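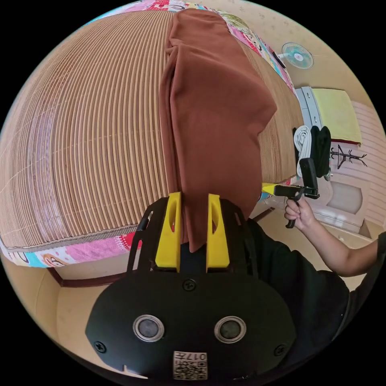
Reddish-brown cloth, folded

July, 4:10 pm – posted by Svetozár Mikuš

Customs put our last woven goods entry under the wrong heading and the duty went from 3 to 6 percent. Invoice value was 882 per pallet, CIF Brulgate. The forwarder, Finier, says pay and file a protest later. Has anyone gotten a refund that way?

grulside_ops
Yes, but it took 164 days. Get a binding ruling before the next shipment. The protest only covers the entry you name in it.

tariffline
Disagree on the ruling. If the rate schedule is revised again this year, the heading notes may change with it and you start over. I would file the protest and ship under bond.
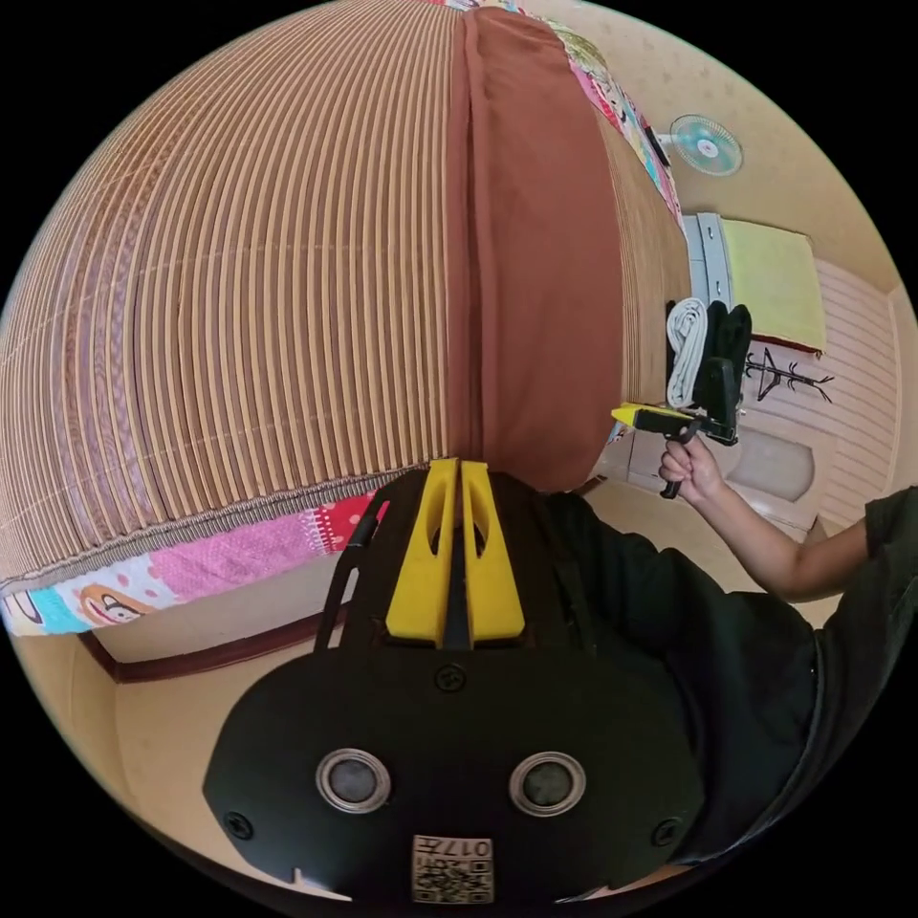 Trade & Tariffs > Textiles and Floor Coverings

grulside_ops
A bond ties up cash. Small importers can't carry that for two quarters.

Štěpánek
Check the origin certificate first. Ours listed the country of finishing – the weaving was done elsewhere – and we lost the preference rate over it. Classification was never the problem.

Svetozár Mikuš
Certificate shows weaving and finishing in the same country. I'll ask Finier for the entry summary and post the heading they used.

tariffline
Post the fiber content too.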